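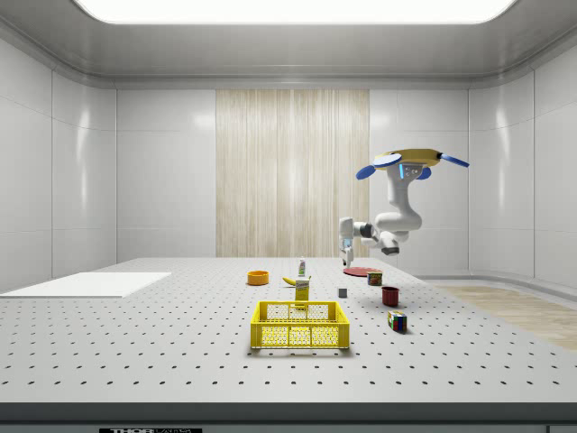
Berkville Street Name Origins

A table of the street names of Berkville and where each one comes from. Version 2, August 2022.

Contents

streets.csv has 1,565 rows, one per street, lane or alley. sources.csv lists the maps, deeds and newspapers cited. Both files are UTF-8 with a header row.

Columns

name: spelling on the current town map
old_names: earlier spellings, separated by semicolons
origin: person, place, trade, plant, other, unknown
first_seen: year of the earliest source we found
source_id: key into sources.csv

A year in first_seen is the first time a name turns up on paper. The street itself may be older. Where a map has no date, the field is left blank.

Known problems

The origin is unknown for 206 streets. Most of them are in the Tiltlow district, where the plats were redrawn and the old sheets were thrown out. Accents were dropped in version 1, so Ó Dubhghaill Lane appeared as O Dubhghaill Lane. Version 2 restores them. If your software shows odd characters there, check that it is reading UTF-8.
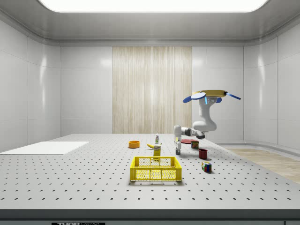 One user of version 1 wrote that Gredent Street was marked as a person's name when the 1,000-foot ropewalk on the oldest map is labeled Gredent Works, and asked for the row to be changed to "trade." We changed it and kept the earlier reading in the notes file.

Corrections

Send the street name, the change you want and a source. Family stories are welcome but go in notes.txt until a written source is found. Please don't re-sort the rows before sending a file back.

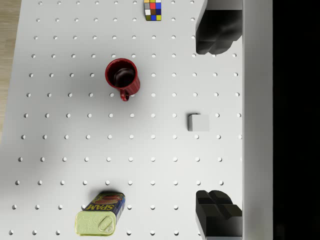 Berkville Street Names Project

License: CC BY 4.0. Scans of the newspapers are not included and have to be requested from the library. Version 1 is kept in the archive folder and is no longer updated.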